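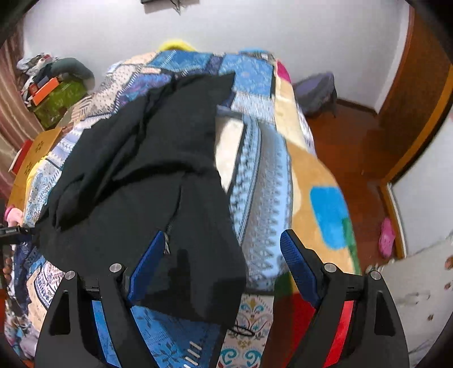

Search this site Type a word Go

Why do black clothes feel hot in the sun?

Put on a black top in July and stand outside. Phew! Swap it for a white one and you'll feel cooler. So what's going on?

Sunlight is a mix of all the colours of the rainbow. A white top bounces most of that light away again. A black top soaks nearly all of it up, and the light it swallows turns into heat!
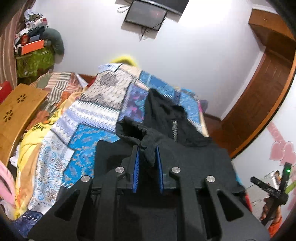

You can test this at home. Wrap one glass of water in black paper and another in white, then leave both on a sunny windowsill. Use 200 ml of water in each (it has to be the same, or it isn't fair!). Check them with a thermometer after 2 hours. Which is warmer?

Lahcen Nasr's class in Kurneck tried it with 4 colours, and dark blue came a very close second to black.

More to explore
Why is the sky blue?
How do zips work?
What makes wool itchy?
Where do shadows go at night?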